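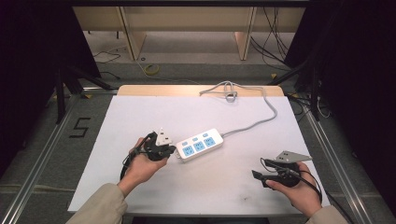
White three-outlet power strip with its gray cord coiled, on a white board.

Visit report: Tivitz molding and cord assembly plant, Ostton
Written up by Zlata Melnychuk, 30 Apr 2021

The Tivitz plant stands on the east side of Ostton, behind the old rail yard. It makes molded housings, plug ends and finished extension leads for other companies, who put their own names on them. I went with Miroslava Yatsenko, who buys electrical fittings for a chain of workshops and wanted to see how cord retention was tested. My own interest was the molding shop.

Visitors sign in at the north gate and are issued safety glasses and shoe covers. Phones go in a locker. The tour runs in reverse order, from dispatch back to raw material, so that the dust of the resin store is not carried into the assembly hall. It takes some getting used to, and I have put my notes back in process order.

Resin store

Pellets arrive in bulk bags and are held in a closed room next to the dryers. Two base materials were in use that day, a flame-retardant polycarbonate blend for housings and a flexible PVC for plugs and cord jackets. Each bag carries a lot sheet, and the lot number follows the material through to the carton label. The polycarbonate is dried before use. Wet pellets give silver streaks on the surface and a brittle part, and the shift lead showed us a rejected cover with both faults. It broke by hand along the screw boss.

Molding

There are 3 press lines. The largest was running a lower housing half in white. Parts drop onto a belt, cool on the way to the trim station and are weighed in batches of 100. A batch outside the weight limits is held and the press settings are checked before it is released. I asked whether single parts were weighed. They are at startup and after a tool change, but not in normal running.

Tool changes are done with an overhead hoist. One was in progress on the middle line and the floor around it was roped off, so we saw it only from the walkway. The tools themselves are kept on racks along the south wall, oiled and tagged with a shot count. Several of the tags were handwritten and hard to read – a small point, but one I would raise in an audit.

Cord cutting and plug molding

Cable comes in on drums and is cut, stripped and crimped on one machine. The crimped ends are then placed by hand in the plug tool and overmolded. This was the noisiest part of the plant, and our guide had to stop talking until we were through it. Crimp height is measured on a bench gauge and written on a card at the start of each drum. The cards we looked at were complete.

Assembly and test

Contact strips are laid in the lower half, the cord is fixed, switches are snapped in and the top is screwed down. All finished units get a continuity check and a high-voltage test between the live parts and ground. Failed units go into a red bin with a lid that locks.

The cord pull test was the part Miroslava had come for. A unit is clamped, a weight is hung from the cord, and any movement at the entry point is measured against an ink mark. The test is done on samples, and one unit had been on the rig since the start of the shift. She asked for the sampling plan in writing and was told it would be sent.

A separate rig works switches on and off under load. The counter read 1,875 when we passed. We were told that readings are logged every 1,000 operations, with contact temperature and resistance noted each time.

Packing

Cords are coiled by hand and tied. Cartons are taped by machine and stacked on pallets in a cold, poorly lit bay that is due to be rebuilt in June. Label printing uses a Telludell system, and it was down for part of our visit, which left a short queue of untaped cartons beside the belt.

Practical notes

Tours must be booked through the plant office. Allow a full morning. The parking lot at the north gate is small, and the overflow lot on Butt Road is a ten-minute walk with no sidewalk for the last stretch. The canteen is open to visitors and takes cards only. Hearing protection is available on request at the gate, and I recommend asking for it.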